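Pomley and District Community Help Pages
Household and Storage

Storing family papers and photographs in plastic boxes

Posted by PerrinLane48

I should be grateful for advice on the long-term storage of family papers. Following the sale of my late aunt's house in Didton, I have taken charge of letters, certificates and loose photographs, which are at present in cardboard cartons in an unheated back bedroom. One carton has a musty smell and the envelopes at the bottom have begun to stick together.

My intention is to move everything into lidded plastic boxes before October, when the room becomes noticeably damp. A relative has told me that plastic will do more harm than good and that only archive card should be used. The proper card boxes are expensive and I have 94 bundles to house. Are ordinary plastic boxes acceptable, and is there anything that should be done to the papers first?

Hamish Kerslake
Replied on Wednesday, May 22, 2024

Your relative is partly right. The difficulty with plastic is that it holds in whatever is put into it. If papers are packed while they are damp, the moisture remains with them and mould will follow. If they are dry when packed, a closed box gives fair protection against dust, insects and small leaks.

I would suggest that you deal with the musty carton first and keep it apart from the others. Lay the contents out in a dry room with some movement of air, away from direct sun, and leave them for several days. Envelopes that have stuck together should not be pulled apart by force. Where there is visible mould, wear a mask and gloves, and seek advice from a conservator before brushing anything.

As to the box itself, polypropylene is generally regarded as safe for paper and PVC is not. The material is often marked on the base. Colour matters less than people suppose, although I would avoid any box with a strong smell when new. A hinged lid has the advantage that it cannot be put down somewhere and lost, but do allow table space for it to open fully.

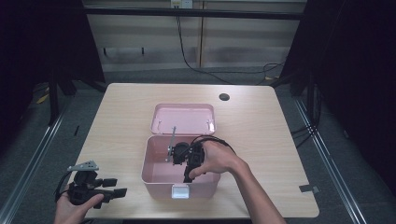
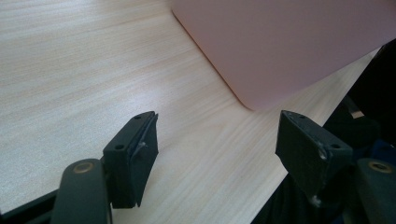

Pink plastic on a light wood-grain tabletop.

Photographs should be kept separately from letters, in paper or polyester sleeves. Newspaper cuttings should also be kept on their own – they are acidic and will stain whatever they touch. Remove rubber bands and rusty paper clips, and write on the sleeve in pencil before the item goes in.

Finally, the room. An inside cupboard is better than a back bedroom, and a low shelf is better than the floor. I looked after 3,000 items for the Eden Parish Records Group on this basis, and the only serious losses we had were from a loft.

mollyfromthemill

Just use plastic, mine have been fine for years. Put some of those little silica packets in.

D. Allardyce

I agree with most of Mr Kerslake's reply. With regard to silica packets, these take up only a limited amount of moisture and must be dried out or replaced. A packet left in a box for years is doing very little. A small humidity gauge on the shelf would be of more use, and they are not costly.

I would add one matter which has not been raised. Before anything is packed away, make a plain list of what is in each box and keep a copy elsewhere. In my own case the list was left until last, and I had to open every box again to find a single marriage certificate. The Pomley library has a scanner which may be booked at the front desk, should you wish to copy the more fragile letters – please telephone beforehand, as it is out of use on some mornings.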